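Sorting Toys by Color: Does a Hole in a Lid Help?

Project report, Apinya Thongsuk and Kulap Khunthong
Last updated: 7 March 2020

Why we did this

Our course asked each pair to test a claim about how a home or classroom is organized. We picked one from a storage handout we were given in class, the Trasham guide, which says that people put things away more often when the box has a colored lid with a hole in it. The guide gives no source for this. It says the color "does the sorting for you." We were doubtful from the start, and we should say so, since a reader may think it affected what we looked for.

Our question was simple: if you have one mixed basket and three boxes with different colored tops, does the color tell a person where things go?

Materials

We used a wire-mesh basket and three boxes with a light wood-grain pattern on the sides. The tops are colored paper, red, sky blue and pale yellow, and each one has a round hole cut through it. We cut the holes ourselves and they did not come out the same size. Kulap thinks this matters more than the color does, and after doing the project I agree with her.

The basket was filled with a mix of toys and cloths. We wanted soft things and hard things, and we wanted some with no clear color. A toy football is brown. Where does brown go? The guide does not say. A ball printed like a globe is blue, green and yellow all at once, so it could go in two of our boxes and also in neither.

Setup

We set the boxes in a staggered line beside the basket so that no box was straight in front of another. The largest one, with the yellow top, went in front. Our first plan had all three side by side, but Mr. Sukprasert, our teacher, said people would just use the closest one. The staggered line may have the same problem. The yellow box is still at the front, and we did not have time to switch the order and run it again.

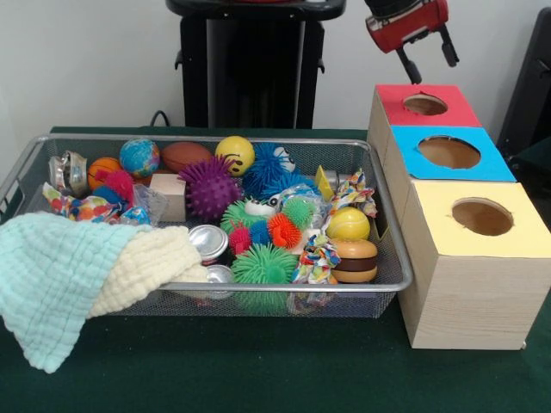 What people did

We asked classmates from the Hallen and Sellberg sections to empty the basket into the boxes. We gave no rules. Over all the sessions we wrote down 1003 placements. Of these, 453 matched the color of the top in some way, and we were generous about it – a cream-yellow cloth in the yellow box counted, and so did the globe ball in either blue or yellow.

That is less than half. The guide makes it sound like everyone would do it.

The cloths caused the most trouble. A folded cloth does not drop through a round hole. You have to push it, and several people gave up and laid it on top of the box. We did not count those as placements, which makes our total look neater than the sessions felt. The smiley-face ball went in the yellow box more than anything else did, but a yellow ball is an easy case and I would not build a claim on it.

Problems with our test

Our classmates knew it was a project. Some asked us if they were "doing it right," and at least once Kulap nodded without meaning to. Box size, hole size and color all changed together, so we can't separate them. A better test would use three boxes of one size, and 100 placements for each order of the colors.

What we think

The colored tops may help a little when the object is plainly one color. We did not find support for the bigger claim. If we did this again we would add a plain box with no color – that is the comparison the guide should have made, and we should have made it too.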